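Mini fridge on a table or on the floor?
Small Spaces board - 9 May 2020

gromport_gal
Finally got a little black fridge for the upstairs landing and I am SO happy with it! Frosted glass door, white wire shelves, takes up next to no room. It's up on a round timber table for now and I love not having to bend down for a snack. Anyone else keep theirs up high?

Gerardo Manalo
Love it! Mine's on a round table in the spare room. The frosted door is great too - you can sort of tell what's left without opening it.
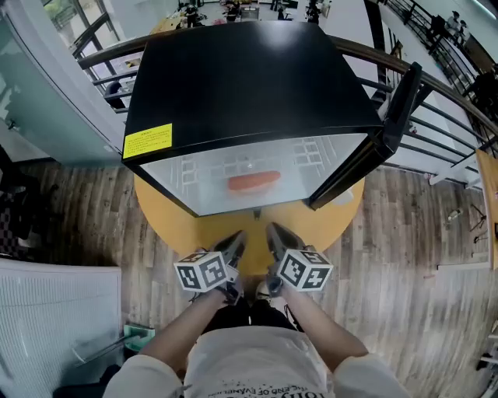 One tip, leave the door ajar when it's switched off for a clean, and wipe the seal with bicarb and warm water. Mine gets a musty smell otherwise.

stollari60
Have to disagree about the table, sorry. Mine hummed like mad on a timber top and drove us up the wall. Floor every time.

gromport_gal
Hmm, mine's pretty quiet so far! Did you try rubber feet?

stollari60
Nope, just moved it down. Fair point though.

Cestthorpe Deb
Rubber feet fixed mine, got them for 2 bucks at the hardware store. I'd worry more about a round table, check it doesn't rock when you pull the door.

gromport_gal
No wobble at all, I gave it a good shove. Feet are going on the shopping list, and so are more snags!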